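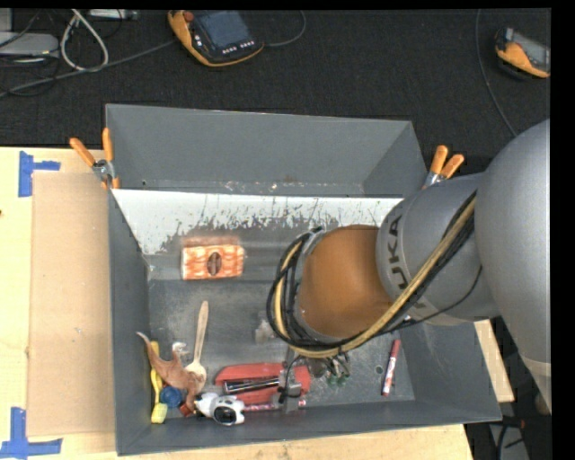
ok finally doing the Nevora thread. went last night, have been putting it off bc everyone and their cousin has already posted about it. food notes, service notes, what I'd skip. going fast bc I'm on lunch

background for new followers: Nevora is the small plates place that took over the old tile showroom by the ferry lot. same owners as Vokia, which I loved and then stopped loving when they took the lamb off

no reservation. walked up at 5:40, got two seats at the counter right away. by 6:15 people were standing in the doorway with their coats on, so go early or bring a book

went with Daiane Barbosa, who eats everything except cilantro and told the server so twice. server wrote it down both times. good sign

bread first. it's a dark rye, thick slices, comes with brown butter and a little dish of pickled mustard seeds. the butter is salted properly. I would of been fine with just this and a beer

they charge for the bread. I don't care. it's good bread. charge for it

beets: fine. it's the beet dish you've had. goat cheese, something crunchy, orange. moving on

smoked trout on potato cake — OK. this is why you come. potato cake is crisp all the way to the middle, which I can never get at home, trout is warm and flakes when you look at it. horseradish cream on the side so you can go as hard as you want. I went hard. eyes watering at the counter

ordered a second one. no regrets

charred cabbage with anchovy and breadcrumbs. Daiane's favorite, I thought it needed acid. asked for lemon, they brought half a lemon on a saucer, fixed

the dumplings. hmm. filling is pork and dill and it's really nice but the skins were thick and a bit gluey where they fold. at $16 I want a thinner skin. somebody tell me if yours were better, maybe it was just our batch

meatballs are the thing you see all over everyone's feed. lingonberry, gravy, mash. they're solid. soft, lots of allspice. mash was lukewarm, sent it back, came back hot in a couple minutes with no fuss and a free pickle plate. that's how you do it

pickle plate is better than the meatballs. green tomato especially. order the pickle plate

drinks: short list. I had the house lager and then a caraway thing with tonic that I'd have again. Daiane had a red she liked and I forgot to write down. sorry. it was the second cheapest if that helps

zero proof options are real drinks here. the rhubarb one has pepper in it, I had a sip, very good, not sweet

dessert: cardamom bun pudding. it's bread pudding, made from the leftover buns off the brunch menu. served in a little iron pan w/ cold custard. we were full and we finished it

skip the chocolate thing. table next to us left most of theirs and I trust them, they looked like eaters

damage: two of us, all that food, four drinks, one dessert. came in higher than Vokia ever did and I'd still go back. you could do it much cheaper with bread, trout, pickles and one beer each, and that's my plan next time

noise: loud. it's a tile showroom, what did they expect. counter is better than the tables on the back wall, where you're basically yelling at each other. if you're bringing your parents ask for the front window

bathroom is down a long hallway past the kitchen. one step down right before the door. I missed the step. you've been warned

getting there: the ferry lot fills up fast. I parked by Muñoz bakery and walked, 3 blocks, easy. Muñoz was closed by the time we came out which is a shame bc I wanted a loaf for the morning

replying to a few of you in one go

— yes they have a veggie menu but it's mostly sides. the cabbage has anchovy, ask for it without
— kids? saw a couple, they got plain dumplings and seemed happy
— no idea about gluten, call them
— no I didn't get comped, I have never been comped by anybody, look at me

someone asked how it compares to Stotari. different animal imo. Stotari is a sit down and have soup for two hours kind of place. Nevora you're in and out in ninety minutes. if it's raining and you're sad, Stotari. if you're hungry and it's Daiane's birthday, Nevora

(it was Daiane's birthday. they put a candle in the pudding. she was mortified. happy birthday D)

also Lenni Tikkanen messaged to tell me the potato cake is his grandmothers recipe "except wrong." asked him what's wrong with it. he says too crisp. Lenni we can't be friends

update from Lenni: his grandmother's has onion and it's supposed to be soft in the middle. he's going to make it for me so I can compare. will report back. I'm prepared to be wrong but not happy about it

hours since I got asked: dinner only until May, then they're adding lunch. brunch is already going on weekends, haven't been, hear the line is rough. the address is 1133, the door is on the side, NOT the front, the front is still the old showroom door and it's locked. I pulled on it for a while

ok several people saying their dumplings were thin and perfect. so bad batch for us. I'll try again and fix this post if so

somebody also says the trout runs out by 8. so again. go early

final order, copy this down: rye + butter, TWO trout, pickle plate, cabbage with lemon, bun pudding. caraway and tonic if you're not driving

lunch is over, back to work. next one is prob the noodle counter behind the laundromat, a lot of you have been asking. if you've been tell me what to get, I don't want to order wrong twice in one month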